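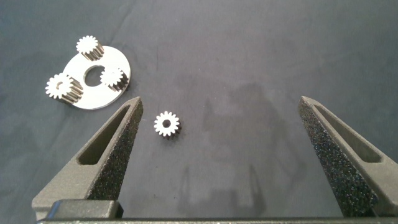

Bench tips from a month with the Trarno arm kit

I've had the Trarno tabletop arm on my workbench since November, and a few of you asked whether it's worth having in a home shop. I do small gearbox repairs (mixers, cordless drills, the odd telescope mount), so most of what follows is about little metal parts. Bigger stuff I still do by hand and probably always will.

Put a cloth down. A dark one, if you have it. Bright gears show up so much better against navy or charcoal than they do on a scratched benchtop, and a part you drop lands with a thud and stays put. On my bare bench they'd ping off toward the furnace and I'd be on my knees with a flashlight. I use an old blue-gray bedsheet folded once. A few wrinkles are fine, but smooth out any ridge tall enough to tip a gear over.

Leave elbow room. The fingers on this kit are chunky, much wider than the parts they're picking up, and they need space on both sides to come down. I set the next gear well away from the carrier plate. When I got lazy and parked it right up against the plate, the arm nudged the whole assembly sideways and I had to start over. Twice!

Stand your gears flat, bore facing up. It grabs them by the teeth that way, and you can see straight down the hole when it's time to line up with the pin.

Go easy on the grip setting. It runs up to 14 and I keep mine at 6 for small spur gears. Anything higher and they tend to pop out like a watermelon seed.

Clean the pads. The gritty finger pads pick up grease faster than you'd think, and then everything slides. I wipe them with a rag and a drop of dish soap, let them dry, and go have a coffee. My neighbor Suqin Guo swears by a dry toothbrush – I tried it, and it's good for lint but not much help with grease.

Grease last. I know, I know, the gears feel nicer going on with a little already in the bore. Do it after. A greasy gear and a gripper do not get along.

Now, the kit itself. I like it more than I expected to. Setup took me 2 evenings, mostly spent hunting for the right hex key, and the manual is thin on anything smaller than a golf ball. The spare pads are $95 a set, and that stings. When I wrote to support, Jiahui Dai answered the same afternoon and sent me a better page on lighting, so full marks there. The carry case is junk. Mine lives in a drawer with a towel around it.

If you only fix one thing a year, save your money and buy good tweezers. If you've got a shoebox full of gearboxes waiting, like me, have a look at it – and get the cloth out first.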